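Establishment at the state level after 1791: what the sources support
History and Government board, thread page 1

pmotitz_reader
Splitting this off from the reading group thread because it was swallowing the discussion there.

The claim under dispute was that the First Amendment, as ratified, ended official religion in the United States. My position is that the text restrains Congress and leaves the states where they were. Connecticut kept its Congregational establishment until the constitution of 1818. Massachusetts kept compulsory support for public Protestant teachers until the amendment of 1833. Neither state was thought to be in violation of anything federal. If the amendment had been read as a general rule, someone would have litigated it.

I would like to keep this to primary documents where possible.

Shih-chieh Leung
Agreed on the text. "Congress shall make no law" is not ambiguous as to who is being restrained. Barron v. Baltimore (1833) says the same about the Bill of Rights generally, and Permoli v. New Orleans (1845) applies it to religion specifically.

Where I would push back is the inference from silence. Absence of litigation before 1833 tells you little. Dissenters in Connecticut did complain, at length, in petitions and in print. They went to the legislature because that was where relief could be had. You can't read acceptance of the arrangement out of their choice of venue.

pmotitz_reader
I said it was not considered a federal violation. I did not say it was accepted.

Shih-chieh Leung
Then we agree on that point and the litigation sentence can be dropped.

oldcolony_clerk
Two corrections before this goes further.

First, "establishment" covers different arrangements. Massachusetts under Article III of the 1780 declaration of rights did not name a denomination. Towns were to provide for Protestant teachers, and the majority in each town in practice picked the Congregational minister. A dissenter could ask that his assessment go to a teacher of his own denomination, if there was one whose services he attended. Defenders at the time denied it was an establishment at all.

Second, New Hampshire's toleration act is 1819, and it usually gets left out of these lists.

Chun-hung Tsai
The defenders' denial is worth taking seriously as evidence of vocabulary, less so as evidence of practice. Baptists had to file certificates, the certificates were challenged on technical grounds, and property was distrained for unpaid assessments. Isaac Backus documented a good number of these cases. A law that taxes you for a church unless you can prove membership in another one is an establishment by any working definition I would use.

On Virginia, people in the other thread kept running together the 1776 declaration, the 1784 assessment bill, and the 1786 statute. They are separate items. The assessment bill was Patrick Henry's project and would have funded teachers of the Christian religion through a general tax. Madison's Memorial and Remonstrance was written against that bill in 1785. The statute that passed the following January was Jefferson's draft, with parts of the preamble struck.

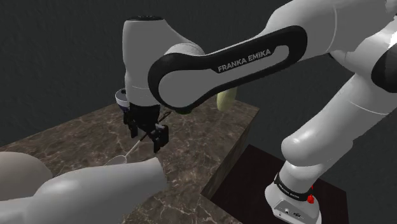

The deletions matter for the argument. The legislature cut language about the supremacy of reason and left the operative clause alone. So you can say that the assembly adopted Jefferson's rule while declining to sign on to all of his philosophy. That is a narrower statement than either side in the reading group was making, and it is the one the journals will support.

harrow_and_pike
Virginia is one state. I get tired of seeing the Memorial and Remonstrance treated as a commentary on an amendment that had not been drafted yet. Most of the men who voted on the amendment in 1789 left no record of having read it. Everson leaned on Virginia far too heavily and we have been stuck with the result since 1947.

Chun-hung Tsai
Madison introduced the amendments in the House. His earlier views are relevant to what he proposed. They are weaker evidence of what the Senate agreed to, and weaker again for the ratifying states. I would weight them in that order.

Also note that his own proposal restraining the states - "no State shall violate the equal rights of conscience" - passed the House and died in the Senate. That supports the original post.

harrow_and_pike
It supports it on the question of the states. It does not support a broad reading against Congress, and people will quote it as if it does.

Shih-chieh Leung
Nobody in this thread has.

Odex
Is there a decent single volume for the state material? I have the Peng reader from the Prurnatdale course, but it stops at ratification and has 4 pages on New England.

oldcolony_clerk
For Massachusetts and the Baptists, McLoughlin, New England Dissent. It is long. Curry, The First Freedoms, is shorter and covers the colonies through the amendment. Use the notes in either one to get to the statutes and don't rely on excerpt collections. The Peng reader trims Article III in the middle without marking the cut, at least in the printing I have. The missing part is the clause on compelling attendance.

Odex
Checked mine and it has the same gap. I had been citing it from there. Thanks.

pmotitz_reader
Revised version of my claim, for objections:

The First Amendment as ratified restrained the federal government only. Several states maintained tax support for religion after 1791, under varying terms, and ended it by their own action. Madison sought a federal guarantee of conscience against the states and did not get it. None of this settles how far the clause restrains Congress.

oldcolony_clerk
"Ended it by their own action" is fine. I would put "tax support for Protestant religion," since that is what the statutes provided.

Chun-hung Tsai
No objection. Incorporation is a separate question and should get its own thread.

harrow_and_pike
I object to leaving out that the First Congress appointed chaplains and voted to pay them in the same session. If the last sentence is meant to be neutral, that fact should be in the record with the rest.

pmotitz_reader
Madison called the chaplaincies a mistake in the Detached Memoranda, so if one goes in, both go in. I will add the two together and repost in October when the reading group gets to the House debates.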